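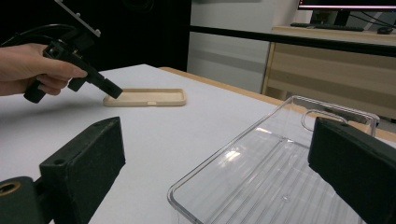
Friday, March

Adhesive soak trial, continued. Second batch of the Vikberg paste, mixed thinner than last week because the first lot dragged under the brush and left ridges on the lining paper.

Weighed out 300 g of dry paste into 2,000 ml of water. Left to swell overnight with the lid on. By morning it had gone smooth apart from a skin on top, which I lifted off and threw away. Pushed the rest through the fine sieve twice. Net weight after sieving and scraping down was 1,765 g, so a fair bit is lost to the sieve and the sides of the tub. Use the narrow tub next time.

Papers tested: Pap lining (the cream one), Forkeo medium, Forkeo heavy. One strip of each pasted and laid on offcuts of grey board, blotter over, then under the weights.

Pap lining: took the paste evenly, stretched a little across the grain. Lies flat. Good.

Forkeo medium: curled at both ends before I could get it down. Damped the back of a second strip first and that one behaved. Note for whoever does the map folders: damp first, wait until it stops moving, then paste.

Forkeo heavy: bubbles along one side. Probably my brushing, as I had run out of paste on the brush and went back over it. Repeat before blaming the paper.

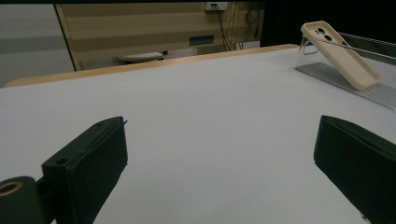 Peel test on last week's strips done at 3 pm. The thick mix holds better on the heavy paper, no surprise, but it has also made it stiff and the fold cracks when opened fully. The thinner mix may be enough if we give it two coats. Will paste a set with one coat and a set with two and leave them until after the weekend.

Pralerberg order: they only sell the blotter in packs of 1,000 sheets now. Too many for the plan chest. Ask if the bindery upstairs would split a pack with us.

The big brush is shedding. Picked hairs out of two strips. Soak the ferrule, and if it still sheds, keep it for glue size only.

To do: label the tub, second coats, check pH of the tap water again.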